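Open day visit report – table clearing demo
Group 2, October 2026

We went to the open day at the Gisosthorpe site for our automation module. Guide was Mārtiņš Zariņš, who works on the Durker project. Short intro talk first, then the demos, then questions at the end. My notes are mostly from the table clearing part as thats what our group picked.

The task: kitchen stuff and toy food laid out on a white table, arm picks things up one by one and moves them. One arm, a black two-finger gripper. Mārtiņš said they had done 1,000 runs since March and 55 of those had to be stopped by hand. Wrote that down twice to be sure. He wouldnt call it a good number or a bad one.
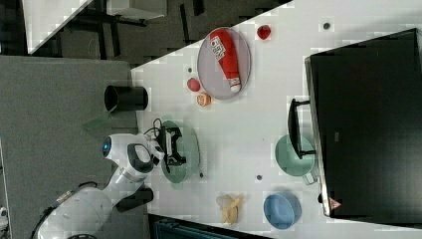
Plates are the hard part, according to him. Low and flat, so the fingers have to come in at the rim and not straight down on the middle. Round fruit can roll if the first touch is off center. Bottles okay mostly. We asked about real food – not yet, maybe next year under the follow-up project (Gollon).

Safety: we stayed behind the line the whole time. Stop button was shown to us before anything moved. Didn't get to press it.

What we did not find out: how fast it goes compared to a person, and what the set up costs. Lapiņa group asked about cost too and got no figure.

For our own project we want to try the rim grip on a bowl first, then a plate. Need to ask the lab for wider fingers. Sketches still to be addded.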